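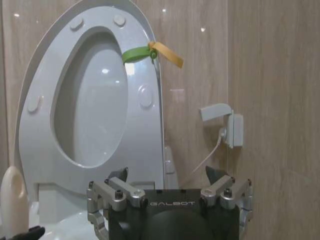

The raised lid with its green and yellow marker, seen from the wrist camera in the Farkden test washroom.

The washroom cleaning trial at Farkden had logged 781 lid operations before the fault that stopped it in December. Shortly after four in the afternoon, the arm began to lower a lid, met resistance at the hinge and carried on pushing. The hinge pin sheared and the lid dropped on to the bowl.

Kylie Hinds, who leads the trial for Todlow, was in the corridor at the time. "I heard the crack before the alarm," she said. "The force limit should have halted the arm well before that point. It did not, and we had to establish why before anything moved again."

The review was carried out by Vaughan Goodwin, a safety engineer from Katene. He found that the limit had been raised for an earlier task, the opening of a stiff cupboard door, and had never been reset. "The software kept the last value it was given," he said. "The screen showed the name of the new task, so the operator had every reason to believe the settings had changed as well."

No one was hurt. Mr Goodwin nevertheless recorded the matter as a safety incident and asked for it to be treated in the same way as an injury. "A person could have had a hand on that seat," he said. "I was not prepared to write it up as a broken hinge."

Work was suspended while Urier, which maintains the control software, issued a correction. Each task now loads its own limit, and the arm will not start until the operator has confirmed the figure on the screen. The green and yellow marker on the lid also has a part in the revised procedure – if the system loses sight of it during a movement, the arm stops and waits for a person.

Ms Hinds said that the new checks had slowed the work. The team has completed 385 operations since the restart, with two stops, both for a marker lost from view. "I would take those stops every time," she said. Mr Goodwin has asked for over 1,035 further operations before the washroom is used with members of staff present. His full report is held at the Farkden site office.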